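Chapter 4
The Desk and What Lives on It

Most books about office work begin with the computer. This chapter begins with the surface underneath it, which gets far less attention and far more coffee.

A desk is bought as a place to work. Within a month it has become a larder, a chemist's shop, a noticeboard and a small museum of things picked up at trade fairs. Leopold Lüthi, who ran the furniture stores at Ulten for longer than he cared to say, used to tell new starters that he had handed out 1,000 desks and got back 1,000 shelves. He was exaggerating the first figure. The second he stood by.

The trouble is easy to state. An object on a desk needs no permission to be there. A file in a cabinet has been given a place by someone, and a coat on a hook is where coats go, but a little box left beside a mug in March can stay until the following March without anyone having decided a thing. Marlies Aebischer calls this "parking without a ticket". In her survey of a shared office in Cleltville she asked 84 people to name everything on their desks with their eyes shut. Almost all of them remembered the mug. Very few remembered the boxes, and several were surprised to learn that they owned a placemat.

We shall use three terms from her work throughout the chapter. Working things are those you pick up in the course of the job. Comfort things are there for the person: drinks, mats, a cloth, whatever keeps the afternoon bearable. Settled things have stopped being either. They are dusted round. A card stand may be a working thing on a reception counter and a settled thing everywhere else, so the same object can change groups simply by being carried across a corridor.

Shape matters too. On a straight desk, clutter collects at the back, against the wall, where it can at least be seen. A curved desk with a return gives it more places to go. The Borkent office, which we visit in section 4.2, replaced its straight desks with curved ones in the hope of giving people more room to work. They got more room. Readers may guess what was put in it.

Nothing in this chapter will tell you to keep a bare desk. Bare desks are mostly found in catalogues and in the offices of people who are about to leave. Our interest is in how things arrive, why they stay, and what it costs in time and temper when somebody needs to spread out a large sheet of paper.

Before you read on, look at your own desk and put each item into one of Aebischer's groups. Then do the same for the desk in Figure 4.1. You will probably be stricter with the second one.
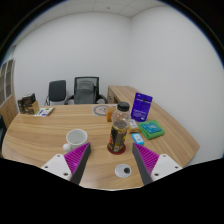
Figure 4.1 A curved office desk with a mug, a bottle on its coaster, several small boxes and a purple card stand.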